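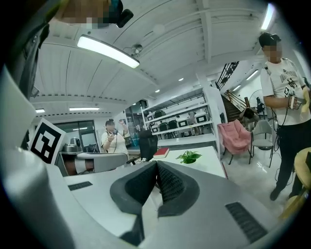
首页 船的知识 海边生活 动手做 词语表

船是怎么停在水上的:说说锚

文:Ese Omoregie

最后更新:6月

汽车停下来,拉上手刹,就不动了。船没有手刹。发动机关掉以后,船还会跟着风走,跟着水流走。你在池塘里放过纸船,就知道一点点风能把它吹多远。真的船比纸船重得多,可它照样会漂。

船要停住,有几种办法。一种是靠到码头上,用绳子拴好。一种是拴在浮筒上,浮筒下面连着沉在水底的大石块或水泥块。还有一种是自己带着工具,走到哪里,停到哪里。这个工具就是锚。

这篇文章讲的是小船用的锚,也就是帆船、小游艇和渔船用的那种。大货轮的锚道理差不多,只是大得多,后面也会提到一点。

锚靠什么抓住船

很多人以为,锚很重,所以能把船压住。重量有一点用,它让锚沉到水底。可是小船上的锚,大人一只手往往就能提起来,而船有好几吨重。光靠这点重量是拉不住船的。

锚主要靠抓。它的下端有尖,或者有像铲子一样的宽板,叫锚爪。船往后退的时候,拉着锚在水底走,锚爪的尖就扎进泥沙里。船拉得越用力,锚爪钻得越深。钻进去以后,锚爪前面压着一大块泥沙,要把锚拉走,就得把这一大块泥沙也推开,那就很难了。

你可以在沙滩上试一试。拿一把小铲子平放在沙面上,用绳子拉着走,很轻松。再把铲子斜着插进沙里,还是用绳子贴着沙面拉,就费力多了。如果把绳子提高,朝天上拉,铲子一下子就出来了。

最后这一步很要紧,请记住它:贴着地面拉,锚越扎越深;往上拉,锚就会松开。下面讲的事情,大半和这一条有关。

锚的几个部分

锚杆:中间那根长长的杆,船的拉力从这里传下去。

锚爪:扎进水底的部分,有的像钩子,有的像犁,有的像铲子。

锚环:锚杆顶上的环,有的锚是一个孔。锚链就接在这里。

锚链:一节一节的铁链。它很重,这是好事,后面会讲。

锚绳:有些船在铁链后面再接一段绳子。常用的是尼龙绳,它有弹性,拉紧的时候会变长一点。

卸扣:一个U形的铁件,带一根销子,用来把锚和链子连在一起。销子要拧紧,还要用细铁丝绑住,防止它自己松开。

锚链的一头拴在锚上,另一头要牢牢系在船上。这句话听起来多余,可是真的有人忘了系,把整条链子都放进了海里。

为什么要用铁链

铁链重,会沉在水底。船上拉得不太紧的时候,靠近锚的那一段链子平躺在泥沙上,所以锚受到的力是贴着地面的。这正是我们要的方向。

铁链还能减轻猛拉。一阵大风吹来,船往后退,先要把躺在水底的链子一节一节提起来。链子重,提起来要花力气,船的速度就慢下来了。等风小了,链子又落回水底,把船轻轻带回来。

铁链也不怕磨。水底常有石头和贝壳,边缘很锋利。绳子在上面来回蹭,时间长了会断。铁链蹭掉一点锈,没有大关系。

那为什么还有人用绳子?绳子轻。小船的船头如果装了太多铁链,船头就会往下沉,开起来不舒服。所以很多小船用一段铁链接一段绳子,铁链在下,绳子在上。

要放多长的链子

刚学开船的人常常放得太少。他们看到锚到了水底,就以为可以了。这时候链子几乎是直上直下的,船一动,就等于把锚往上提。想一想沙滩上的小铲子,你就知道会怎么样。

链子要放得比水深长好几倍。全用铁链,天气又好,至少放三倍。用绳子的船要放得更多。风大的时候,也要更多。

这里的"水深"有个算法。我们用一条叫"尼维斯号"(Nivis)的小帆船来算。它停在洛利雷克湾(Lolireck),船上的测深仪显示水深4米。可是现在是低潮,到了高潮,水还会再涨两米。另外,链子是从船头放下去的,船头离水面有一米。三个数加起来,从船头到水底最多7米。

三倍是二十一米。尼维斯号的链子上每隔一段涂了颜色,船长找到离二十一米最近、又比它长的记号,那个记号在23米处,于是放到那里停下。

为什么不干脆把链子全放出去呢?因为船会绕着锚转。风向变了,船就转到另一边。链子越长,转的圈就越大。如果旁边还有别的船,或者有礁石、浅滩,圈太大就会碰上。选地方的时候,要在心里画出这个圈,看看圈里有没有不该碰的东西。

水底是什么,很重要

锚能不能抓牢,和水底有很大关系。

沙地一般很好。沙子紧实,锚爪扎进去以后不容易滑。

泥地要看是哪种泥。黏一点的泥很能抓锚,收锚的时候也会带上来一大团,要用水冲很久。太稀的泥像粥一样,锚在里面会滑。

石头地不好说。锚爪可能完全扎不进去,也可能卡在石缝里拔不出来。

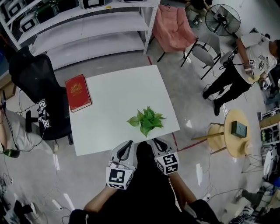
水草多的地方也麻烦。锚落在草上,尖被草叶和草根托着,碰不到下面的沙子。有时候它抓住了一团草,看起来停稳了,过一会儿草根断了,船又漂走了。

海草还有另一个问题。有些海草长得很慢,鱼和小虾住在里面,海马也喜欢缠在草叶上。锚在草地上拖过去,会挖出一条沟,很多年都长不回来。所以不少海湾规定不准在海草上抛锚。从船上往下看,沙地颜色浅,草地颜色深,天气晴朗的时候很容易分清。

水底是什么,海图上有写。海图就是给船用的地图,上面除了水深,还有一些小字母,告诉你那里是沙、是泥还是石头。没有把握的时候,老水手有个办法:在测深用的铅块底下抹一点油脂,放到水底再提上来,看看油脂上粘着什么。这个办法用了好几百年,今天也还能用。

抛锚一步一步来

"抛锚"这个词听起来好像要把锚扔出去。小船上不扔,是慢慢放下去。扔出去的锚可能被链子缠住,链子飞出去也会伤到人。

第一步,看地方。先开着船慢慢转一圈,看水深,看水底,看别的船停在哪里、朝哪个方向。停好的船,船头一般都朝着风。如果水流比风还强,船头就朝着水流来的方向。

第二步,船头对着风,慢慢开到想放锚的位置,停下来。

第三步,放锚。船头的人松开链子,让锚一直下到水底。

第四步,船慢慢往后退,一边退一边放链子。这样链子会在水底铺成一条线。如果船不动,链子就会堆在锚上面,像一团面条,还可能把锚缠住。

第五步,链子放够了,把它固定好。然后开着发动机轻轻往后倒,让链子绷起来,锚爪就扎进泥沙里。再多用一点力,看看锚有没有滑动。

第六步,检查。找岸上的两样东西,一前一后排成一条线,比如一棵树和它后面的屋顶。过几分钟再看,如果它们还在一条线上,船就没有往那个方向漂。船的另一侧也要找两样东西来看。

船头和船尾离得远,发动机又响,喊话常常听不清,所以很多船用手势。手指着哪里,船就往哪里开;握拳是停;手心朝下按,是慢一点。每条船的手势不太一样,出发前大家要先说好。

锚滑了怎么办

锚没有抓牢,在水底被拖着走,这叫走锚。走锚的时候,船会慢慢离开原来的地方。白天容易发现,晚上大家睡着了就不容易。

有几个办法能知道船是不是在走锚。看岸上那两样东西,它们如果错开了,就要小心。把手放在锚链上,锚抓牢的时候链子很安静,锚在石头上拖的时候,手上会感到一下一下的震动。现在很多船上有电子设备,可以记住抛锚的位置,船走出设定的圈子就会响。

发现走锚,可以先多放一些链子。如果后面还有空地方,这个办法常常管用。要是还在滑,就把锚收上来,换个地方重新放。好船长不怕麻烦,有时候一个傍晚要放三次锚。

收锚

要走的时候,先把船慢慢开向锚的方向,同时把链子收回来。不要用收链子的力气去拖船,那样很容易把人累坏,也会弄坏机器。

等船头到了锚的正上方,链子就直上直下了。现在往上拉,正好是能让锚松开的方向。锚离开水底以后,继续往上收,在水面上停一停,把泥冲干净,再放回船头的架子上,用销子锁好。

小船上有的用手收,有的用锚机。锚机是一个会转的轮子,轮子上有凹槽,正好卡住一节一节的链子。锚机转动的时候,手指、头发、衣带都不能靠近。小朋友站在旁边看可以,离得远一点,听大人的话。

锚要是卡住了,可以把船开到另一边,从相反的方向拉。有些人会事先在锚的底部系一根细绳,绳子另一头绑一个小浮标,浮在水面上。锚卡住时就拉这根细绳,把锚倒着提出来。

锚的种类

渔夫锚。就是图画书上和水手帽子上常见的样子,两个弯钩,上面有一根横杆。它在石头地和草地上还不错,在沙地上抓力比较小。

犁锚。形状像耕地用的犁,尖头朝前。风向改变、船转过去的时候,它常常能跟着转,继续留在土里。

丹福斯式锚。两片扁扁的锚爪,可以翻动,不用的时候能放平,很省地方。沙地上很好用。

铲形锚。比较新的一种,锚爪凹下去像一把勺子,有的还带一个圆弧形的架子,帮它翻到正确的一面。

四爪锚。四个爪子能折起来,像收起来的伞。抓力不大,多用在小艇和皮划艇上。尼维斯号后面拖着的小艇叫"奥比"(Obi),里面放的就是这种锚。

蘑菇锚。样子像倒过来的蘑菇,要很久才会慢慢陷进泥里,多用来固定浮筒。

大货轮上的锚又大又重,锚链的每一节都比你的胳膊粗。那么长的链子堆在水底,本身就有很大的重量,对停住大船帮了很大的忙。

停好以后还要做什么

白天,停在锚上的船要在船头挂一个黑球。别的船看到黑球,就知道它停着,不会让路。晚上要点一盏白灯,四面八方都看得见。灯一直亮到天亮。

要记下时间、水深和放了多长的链子。潮水会涨会落,半夜的水深和傍晚的不一样。风大的晚上,大家轮流值班。

在西芒港(Ciment)的帆船课上,孩子们先在草地上练习。一个人拉绳子当船,一个人拿着小锚,按照口令往后退。练熟了才上船。草地当然和海底不同,不过放链子和后退要同时做,这件事在草地上就能学会。

在家里试一试

需要的东西:一个深一点的盆,一些湿沙子,一个弯成钩的回形针,一根细线,几个小螺母。

把湿沙子铺在盆底,压平。用细线系住回形针,放在沙面上。贴着沙面慢慢拉线,看看钩子会不会往下扎。再把线抬高一点拉,看看有什么不同。

接下来,在靠近回形针的线上穿几个小螺母,让这一段线变重。再把线抬到刚才的高度去拉。螺母把线往下压,就像铁链一样。你可以多穿几个,再少穿几个,把结果写下来。

也可以把湿沙子换成小石子,或者换成很稀的泥,比一比哪一种抓得最牢。做完以后把盆洗干净,沙子不要倒进水池,会堵住下水道。

词语表

走锚:锚没抓牢,在水底滑动。

海图:给船用的地图,标着水深和水底的种类。

测深仪:用声音测量水深的仪器。

潮水:海水每天涨上来、落下去。

锚地:适合船抛锚的地方,水不太深,最好有陆地挡着风。

上一篇:船帆是怎么工作的
下一篇:浮标的颜色是什么意思

联系我们 © 2023 返回顶部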